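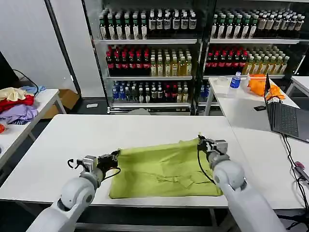
Testing Fabric for Shrinkage Before Cutting

Search this site Enter keyword Go

We use cookies to remember your preferences. Accept Decline

October 18, 2022

This procedure gives a shrinkage figure for the lengthwise and crosswise directions of a woven or knit fabric. The figure is used to decide how much yardage to buy and whether the whole piece has to be washed before cutting. It applies to cotton, linen, rayon and blends of these. Wool and silk need a different wash step and are not covered.

What you need

- One test piece cut from the same bolt as the project fabric
- A rigid ruler marked in millimeters (the metal Hitberg ruler used for these notes is marked on both edges)
- Contrasting polyester thread and a hand needle
- A washer and dryer, or a drying rack if the finished item will be air dried
- A notebook or spreadsheet

Millimeters are used throughout. Inches can be used, but the percentages then have to be worked out from fractions.

Cutting and marking the test piece

1. Cut off the first few inches of the bolt end and discard them. Bolt ends are often stretched or handled more than the rest.

2. Cut a square larger than the area you plan to mark on every side. Keep the edges parallel to the selvage and to the crosswise threads.

3. Finish the raw edges with a zigzag or overlock stitch. Loose weaves fray in the machine, and a heavy fray can pull the outer marks out of position.

4. Leave the piece lying flat, without tension, overnight. Fabric that has been wound tightly relaxes by a small amount once it is free. If this is skipped, relaxation gets counted as shrinkage.

5. Mark three pairs of points in each direction, 100 mm between the points of each pair. Use a single small stitch of contrasting thread at each point, knotted on the back. Washable marker does not survive the test, and permanent marker bleeds on some rayons.

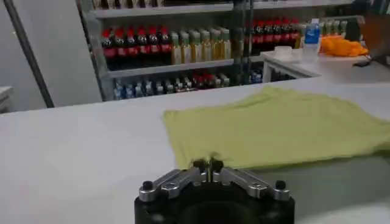

6. Sew one longer stitch parallel to the selvage in a corner. Without it, the lengthwise direction of a plain weave is hard to identify after washing.

Washing and drying

Use the treatment the finished item will get. A test done in cold water says little about a tablecloth that will be washed hot every week. Add other laundry of similar weight so that the load tumbles normally. Use the usual detergent and leave out fabric softener.

Dry by the intended method. For tumble drying, run the full cycle and take the piece out as soon as it stops. For air drying, lay it over a rack with no clips.

Repeat the wash and dry. Most cottons lose the larger part of their length in the first cycle, but linens and rayons may continue into the second and third. Three cycles are enough for a household project.
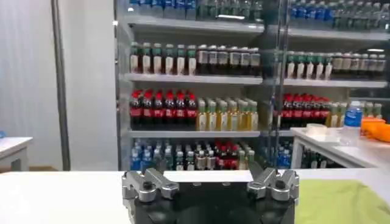 Before measuring, let the piece rest until it has returned to room conditions. Fabric straight from a dryer holds less moisture than it will later, and the reading comes out slightly short. Smooth it with the flat of the hand, from the center outward, and do not pull on the corners. Work on a hard, level surface. A plain white tabletop like the one shown is suitable for dark and mid-tone fabrics; for white or cream fabric, put a dark sheet of card underneath. Do not press the piece unless the finished item will be pressed before every use.

Calculating the result

Measure each pair of points to the nearest half millimeter. Average the three lengthwise readings, then the three crosswise readings. For each direction:

shrinkage (%) = (original length - final length) / original length x 100

With the spacing given in step 5, the number of millimeters lost is the percentage. An average of 96 mm is 4 percent.

A negative result means that the fabric has grown. This is common crosswise in knits. Record it with the minus sign.
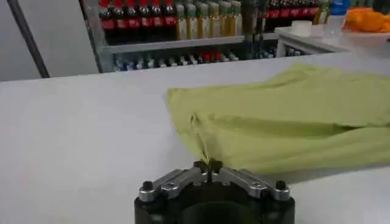

If the three readings in one direction differ from each other by more than 2 mm, the piece was probably distorted when it was marked or laid out. Rest it again and remeasure. If the spread remains, cut a new piece and start over.

Adjusting yardage

Divide the length the pattern calls for by (1 - shrinkage), with shrinkage written as a decimal. For a pattern that needs 70 inches and a fabric that loses 4 percent:

70 / 0.96 = 72.9 inches

Round up to the next increment the store sells. Check the width in the same way, as a narrow fabric may no longer fit the pattern layout after washing.

Record keeping

Write down the fiber content, the supplier, the bolt number, the wash temperature setting and both percentages. Staple the washed piece to the sheet. Results from one bolt should not be applied to another, even when the color name is the same.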